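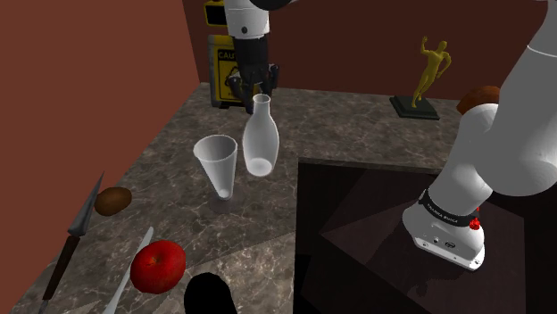
Clear glass on marble. Keep acid off the stone!

Cloudy Glass, Smelly Drains, Sticky Jars: Quick Kitchen Fixes

Saturday, March 19, 2022

Spring cleaning week over here so this is a fast one. Notes from the back of my shopping list, typed up between loads.

Cloudy carafes and bottles

Two kinds of cloudy. Hard water film comes off. Etching doesn't, ever, so don't waste a Saturday on it. Quick test: dab of white vinegar on a cotton ball, wait a few minutes, rinse, dry. Clear spot = film. Still foggy = etched, use it for flowers.

For film, fill with warm water and a good glug of vinegar. Leave overnight in the SINK, not on the counter. Rinse twice.

Narrow necks: spoonful of uncooked rice, squirt of dish soap, a little warm water, hand over the top, swirl. Don't use ice cubes in thin glass. Dry upside down on a rack, or poke a twisted paper towel down the neck and leave it to wick.

Drinking glasses

Hand wash the thin ones. Glasses first, before anything greasy goes in the water. If they come out of the dishwasher dull, use less detergent, not more. I was using double what the box said for years.

Marble, dark or light

No vinegar. No lemon. No "natural" bathroom spray, read the label, half of them are citric acid. A drop of plain dish soap in warm water, soft cloth, then a second cloth with clean water, then dry it right off. Dark stone shows every streak so the drying part matters.

Oil stain: baking soda and water mixed to a paste, spread it on, plastic wrap over the top, tape down the edges. 18 hours is usually enough for mine. Wipe off, look, repeat if you have to. Try a hidden corner first.

Ring from a wet glass that feels rough to the finger? Probably an etch. Polishing powder if it's tiny, a stone person if it's big.

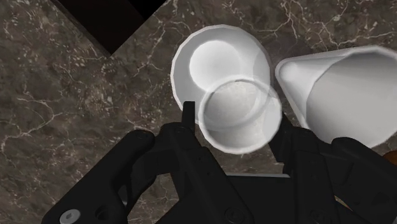 Bowls with gray marks

Those gray lines in white bowls are mostly metal off your spoons. Powdered cleanser, damp sponge, little circles. Rinse well. Skip this on anything with gold trim or hand painting, it will take it right off.

Drain smell

Kettle of hot (not boiling, if you have plastic pipes) water, soap, old bottle brush. Scrub the underside of the rubber flap on the disposal, that's where the gunk lives. Unplug it or flip the breaker before your fingers go anywhere near. Do it every 8 days or so in summer, less the rest of teh year.

Label glue on jars

Soak, peel what peels. Then equal parts cooking oil and baking soda, rub on, leave it while you do somthing else. Wash in hot soapy water. For the really stubborn ones, warm the label with a hair dryer first.

Cloths

Wash without fabric softener or they just push water around. Separate one for stone, one for glass, one for the floor. I cut a notch in the corner of the floor one.

More next week, oven racks probably.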